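Folding shirts on a dark cloth — worth it or just extra faff?

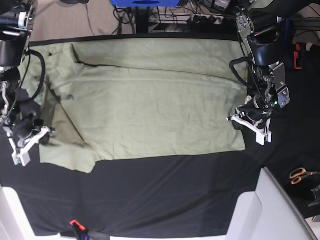 bernina_and_beans wrote:
ok so I've finally got a proper folding spot instead of doing it on the bed. Black sheet over the table, shirt flat, top section folded over first. My green one still goes lumpy on the left every time. Bottom edge is fine on the right half, then the other side droops down and rumples. What am I doing wrong?? Drawers are the Furndale ones, 400 deep, so long flat folds don't fit anyway.

togs4me wrote:
You're folding before it's smooth. Flatten the whole thing with your forearm, collar to hem, THEN fold. Also button it. At least the top one and the middle one.

Procházka_fan wrote:
Disagree re buttons, waste of time for tees and casual shirts. Sleeves are your problem I reckon. If a sleeve is bunched underneath you'll never get the side to sit straight. Pull them right out first.

bernina_and_beans wrote:
Will try the sleeves. Not buttoning everything, I've got a full basket and kids

togs4me wrote:
fair enough. But don't come crying when the collar's cactus.

lintroller wrote:
Why black though? Every bit of fluff in the house ends up on mine. Went back to an old beige towel. Grips better too — cotton on cotton doesn't slide.

bernina_and_beans wrote:
Can see the edges on it, that's all. Pale green on our white table was hopeless, I was folding crooked and not noticing till it was in the drawer.

Procházka_fan wrote:
Towel is too soft imo. You press down to get a crease and it just springs back. Sheet pulled tight is heaps better. Tuck it under the table top or use clips.

lintroller wrote:
Never had a problem with the towel. Each to their own

slowspin_800 wrote:
Have you looked at your spin speed? I dropped ours to 800 for shirts and hang them straight away. Far less wrinkling to fight with later. Takes longer on the line but who cares in January, stuff's dry by lunch.

togs4me wrote:
^ this. half of folding is how it came off the line. Peg at the hem, not the shoulders.

bernina_and_beans wrote:
Guilty on the shoulders. Ok so — lower spin, hem pegs, sleeves out, smooth, then fold. In thirds or halves after that for a 400 drawer?

Procházka_fan wrote:
Thirds. Stand them up on edge

lintroller wrote:
Halves and stack. Thirds leaves a line right across the belly.

Comments (3)

gumleaf: Thirds for tees, halves for anything with a collar. Been doing it that way 10 years.

Mrs_Pegs: Does the Furndale drawer take shirts standing up? Mine seems too shallow, the tops catch.

netty22: shirts go on hangers. end of thread lol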